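Lista: buenas-practicas-manipulacion
Asunto: Re: Borrador de la guía Lirnis, apartado de preparación del puesto
De: Secretaría técnica, Horkwood

Estimados miembros de la lista:

Agradecemos los comentarios recibidos al borrador de noviembre. Respondemos a continuación a las observaciones remitidas desde Censtead, que reproducimos en lo pertinente.

Paweena Ratanaporn escribió:
> El apartado 3 exige que el puesto de manipulación quede «en condiciones
> conocidas» antes de cada serie, pero no define el término. En nuestro
> laboratorio dos operadores lo han interpretado de forma distinta: uno
> devuelve los objetos a su posición inicial; el otro se limita a verificar
> que ninguno haya caído al suelo. Solicitamos además que se aclare si el
> límite del 60 % de velocidad rige también cuando no hay personal dentro
> de la zona marcada.

Sobre la primera cuestión, la observación es procedente. El texto revisado dirá: «Se entiende por condiciones conocidas aquellas en que la posición de cada objeto, de las fijaciones y del cableado coincide con la hoja de puesto vigente». La hoja deberá estar firmada por quien prepara la serie y conservarse junto con los registros.

Respecto de la velocidad, el límite del 60 % se aplica durante la puesta a punto, con independencia de la presencia de personal. Una vez validada la serie podrá elevarse hasta el 80 %, siempre que la parada de emergencia haya sido probada en el mismo turno. Quedan exentos los ensayos del protocolo Noiphan, que se rigen por su propio anexo.

El apartado 4 ha suscitado menos comentarios de los previstos — quizá por figurar al final del documento — y conviene releerlo. Se refiere a los puestos que reproducen entornos domésticos, como las cocinas de juguete con alimentos de plástico.
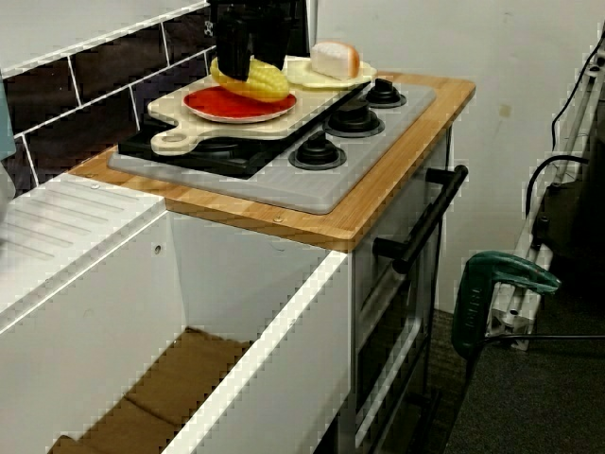
En estos puestos la ligereza de los objetos no autoriza a rebajar las precauciones. Toda mordaza que sujete elementos a la estructura deberá revisarse al inicio del turno, y los cables se mantendrán fuera del recorrido del brazo. Las tablas, platos y demás soportes se anotarán en la hoja de puesto igual que las piezas que se manipulan; varios centros los omiten, y ello impide comparar resultados.

Queda pendiente la redacción relativa a la fuerza de cierre de la pinza. Rogamos a los centros que dispongan de mediciones propias que las envíen a esta Secretaría, con indicación del instrumento empleado.

Atentamente,

Secretaría técnica
Horkwood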